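Opinion | Automation

Show It Once, Then Show It Again

Every few months somebody in my line of work forwards me a video of a robot folding a towel, and the message with it is always the same: it learned this by watching a person. I buy equipment for a packing operation that runs two shifts and hires extra hands every July. I have watched a lot of these videos, and I have sat through sales visits from three of the companies that make them. I am still waiting to hear an answer to a simple question. How many times did the person have to do it?

At Zernar, the answer was 337. That was the number of times their staff had moved parts into a tray before the robot could do it on its own in front of me. I give them credit for telling me. The sales sheet said the robot "learns from your best people," which makes it sound like an apprentice standing at someone's elbow. An apprentice who needed to see a tray filled 337 times would be having a talk with the supervisor by lunch on the first day.

There are two main ways of doing this showing. In one, a person sits at a set of controls and drives the robot from a distance, and the machine keeps a record of every motion. I tried it at Pratura, for 30 minutes, and I was terrible. Picking up a cup felt like doing it with somebody else's arms. The operator who took over from me was much better, but she was also much slower than she would have been with her own two hands, and what the robot gets to copy is that slow version. If you wonder why so many of these machines move as if they are underwater, start there.

The other way is to leave the robot out of it. You give a person a pair of grippers to hold, shaped like what the robot will have at the ends of its arms, and the person does the job with those. I like this better. It is faster, people get the hang of it in minutes, and you can do it at an ordinary table.
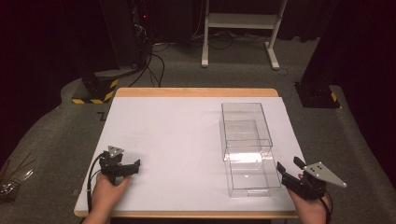 Photo: Restari

Look at what is on the table, though. Two clear plastic boxes on a white board. I don't say that to be mean, because clear plastic is hard for a machine to see and I would be glad to own one that could handle it. But my tables have tape on them, and labels that came off, and a box that got crushed in the truck. The person holding the grippers deals with that kind of thing without thinking. Whether the robot picks up that part of the skill depends on whether it ever came up during the showing, and on a clean board it doesn't come up much.

The other thing I can't get past is the fingers. A good packer feels a box start to slip and tightens up before she knows she has done it. Put grippers in her hands and some of that is gone before the lesson starts. You are recording a skilled person doing an unskilled job of it. I asked Kawaguchi, the third company, what they did about touch, and was told it was on the roadmap. A lot of things are on the roadmap.

Then there is pay. When I asked who would do the showing at our place, all three said "your team." So I would pull my 2 steadiest packers off the line, have them do the same motion for days, and pay them their usual rate to do it. None of the quotes had a line for that. None of them said who would own the recordings afterward, either, and when I asked, one salesman told me it had never been raised before. I find that hard to believe.

I am not against any of it. Writing out robot motions line by line was miserable and cost a fortune, and if showing by hand gets us away from that, good. But I would like the sales talk to come down to the size of the thing. Tell me how many tries went in. Tell me what happens when the box is in the wrong spot, or upside down, or a different box. Let me bring my own boxes to the demo. I have asked for that last one on every visit and so far I have been told next time.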